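The Elderly Dog Diet

My dog Lucero is old enough that the vet now talks to me in the soft voice. He is a brown animal of no fixed breed, he has 8 teeth left that anyone would call teeth, and in April he quit eating.

Well, he quit eating his food. He went on eating toast crusts, a bus transfer, and part of a candle.

The vet, Dr. Vasanthi Jayasinghe, looked him over and found nothing wrong beyond the usual list. She said older dogs lose some of their sense of smell and get picky, and that I should try warming his dinner. So I now stand in my kitchen at six in the morning stirring warm water into kibble with a fork I used to think of as mine. I have not had a hot breakfast since winter. 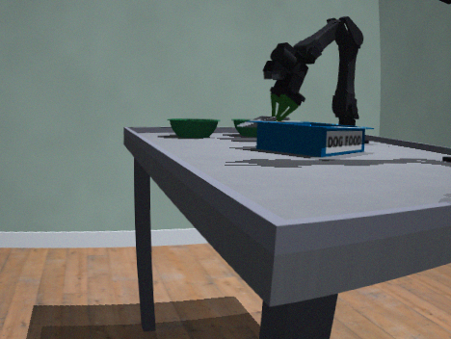
What He Will and Won't Eat

Warm kibble worked for two nights. On the third he looked into the bowl, looked at me, and went to lie in the bathtub, where he does his sulking.

Then came the canned stuff. The woman at Norkum Feed & Pet sold me a case of something with a picture of a mountain on it, and he licked off the gravy and left the lumps in a tidy row along the baseboard. I gave the rest of the case to my sister, whose dog would eat the case.

After that I cooked. I know. I used to make fun of people who cooked for their dogs, loudly and at parties. Boiled chicken, white rice, a spoonful of plain pumpkin. He ate it like he'd been rescued from a lifeboat, and I was so pleased with myself that I made a week's worth and froze it in yogurt tubs, at which point he decided he didn't care for chicken.

Dr. Jayasinghe had also warned me that chicken and rice on its own isn't a full diet, so it was probably just as well. We are back to kibble, warm, with a little chicken broth (no onion, no garlic, read the label twice). He eats most of it if I leave the room. If I stay to watch, he stops and waits, like a man at a urinal. 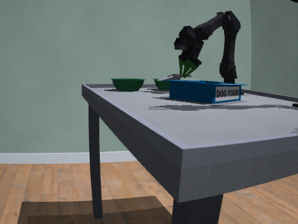 Money, Since My Brother Asked

The blood work was $96, which I thought was fair. The broth runs me $28 a month because I buy the low-sodium kind, for a dog who drinks out of the gutter on Toris Street. My brother thinks I should have tried ignoring him until he got hungry. My brother has a cat that weighs as much as a microwave, so I take his feeding advice with care.

The weight is coming back, a little. You can't feel every rib now, only the ones in front. He made it up the hill to Emska Park yesterday and barked at a stroller, and then he needed to be carried home past the same stroller, looking straight ahead.

Tonight he had the broth, two thirds of the kibble and the corner of an envelope. It was the water bill.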